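Kerley Kitchen Chores: read me first

Hello, and thank you for taking an interest in Kerley. It is a set of recordings of a robot arm doing small jobs with food and crockery, put together at our workshop in Stukthorpe, and it grew out of a question we kept being asked by friends and relations, namely whether a machine can lay the tea things yet. The short answer is "sometimes, if you are patient", and the rest of this file is the longer one.

What is in it

There are 17 chores, sorted into 3 folders: `serving`, `clearing` and `wiping`. Each chore has 24 recorded attempts, and every attempt comes with the video, the joint positions and a plain text note saying how we judged it. We kept the bad attempts in (there are plenty!), as we found them every bit as useful as the good ones when it came to training.
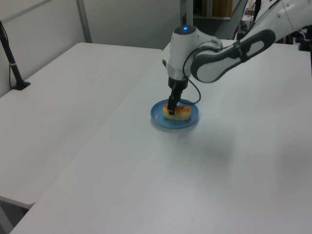

Soft food has been the hardest part by a long way. A mug stays the same shape however firmly you take hold of it, whereas a slice of something spongy will squash, tear or stick, and a grip that suits one slice may well ruin the next. If you are new to this sort of work, do start with `clearing` and come back to `serving` once your loader is behaving itself.

How attempts are marked

Each attempt is marked `done`, `part` or `failed`. For food, `done` means the piece reached its place whole and you would still be happy to eat it. I admit that last bit is a matter of taste, so 2 people marked every attempt separately, and both marks are kept in `marks.csv` even where they disagree.

Known gaps

Nothing here covers pouring, cutting or anything hot. The lighting is kind and the tables are tidy, so please don't take a good score on Kerley as proof that your arm is ready for a real kitchen on a school morning. We hope to add messier tables in March.

Last updated 5 January 2018.

Related items
Collado: folding and stacking cloths
Zokeo: playback tool for arm recordings
Kerley: notes on marking soft food
Stukthorpe workshop: shop-floor sorting trials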